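Setting Up a Home Inventory Spreadsheet

A home inventory is a list of what you own, where it is kept, and what it would cost to replace. It is used for insurance claims, moves, and estate paperwork. The method below uses an ordinary spreadsheet and needs no special software. It was written for a rented two-bedroom house in Vallejo and has since been used without changes on larger homes.

What you need

A spreadsheet program that can sort, filter, and restrict a column to a list of values. A phone or camera. A tape measure. A folder for receipts, paper or digital.

Step 1: Create the columns

Open a blank sheet and enter these headings in row 1, left to right: ID, Room, Zone, Item, Maker, Model, Serial, Quantity, Year, Price Paid, Replacement Cost, Proof, Notes. Freeze row 1 so the headings stay in view while you scroll.

Format the ID and Serial columns as plain text before you type anything in them. Spreadsheet programs strip leading zeros from anything that looks like a number, and a serial number missing its zeros is hard to match later. Format both price columns as currency with no decimal places.

Step 2: Define rooms and zones

On a second sheet named Lists, type the name of each room in column A. Include the hall, the garage, the attic, and any off-site storage unit. Use one spelling per room. Back on the first sheet, select the Room column and apply data validation that points to the list.

Zones are smaller areas within a room: a closet, a shelf unit, a table, one wall. Give each zone a two-letter code and write the codes in column B of Lists beside the room they belong to. A zone should be small enough to finish in one sitting. If a zone produces more than 14 lines, split it and give the new part its own code.

Step 3: Assign IDs

The ID is the room number, the zone code, and a three-digit counter, joined with hyphens: 03-TB-007. Do not reuse an ID after an item is sold or thrown out. Change its Quantity to 0 and enter the month in Notes.

Step 4: Record each zone

Take a wide shot of the zone before you move anything, then close shots of items worth listing on their own. Name each file with the room and zone code first, so that files sort in the same order as the rows.

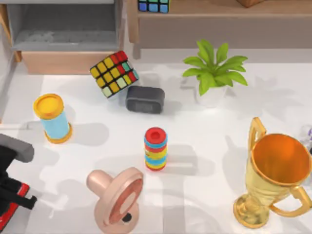

Tabletop zone with shelving behind it.

Work from left to right and top to bottom. Enter high-value items one per row. Group low-value items of the same kind on a single row, such as "paperback books" or "kitchen utensils," and use the Quantity column. For furniture, put the width, depth, and height in Notes, in that order, in inches.

Leave a cell blank if you do not know the value. Do not type "unknown" or "n/a" in the price columns, as text in those cells can break some formulas.

Step 5: Enter costs

Price Paid comes from the receipt. Replacement Cost is the current price of a new item of similar kind and quality, before sales tax. Both are per unit. Look up anything over $1,000 individually. For the rest, the price of a comparable item at one large retailer is sufficient.

To get a total, add a column after Notes named Line Total and multiply Quantity by Replacement Cost. Sum that column on the Lists sheet, with a separate SUMIF line for each room. Compare the grand total with the personal property limit on your policy.

Step 6: Link the proof

In the Proof column, enter R for a receipt, P for a photo, S for a bank or card statement, or A for an appraisal. Use more than one letter where it applies. Filter for blanks when you finish a room. Jewelry, instruments, and artwork often need an A; check the wording of your policy.

Step 7: Store copies

Keep 3 copies: one on your computer, one with an online storage service, and one on a drive outside the home. Export a PDF of the sheet each time you update it. Put the month in the file name and keep the previous PDF.

Maintenance

Update the sheet when you buy or dispose of a listed item. Review the whole sheet once a year. April works well for households that already have receipts out for taxes. During the review, recheck Replacement Cost for electronics and appliances first.

Troubleshooting

Rows sort out of order: the ID column contains a mix of text and numbers. Reformat it as text and retype the affected cells.

Room totals do not match the grand total: a row has a blank Room cell. Filter for blanks.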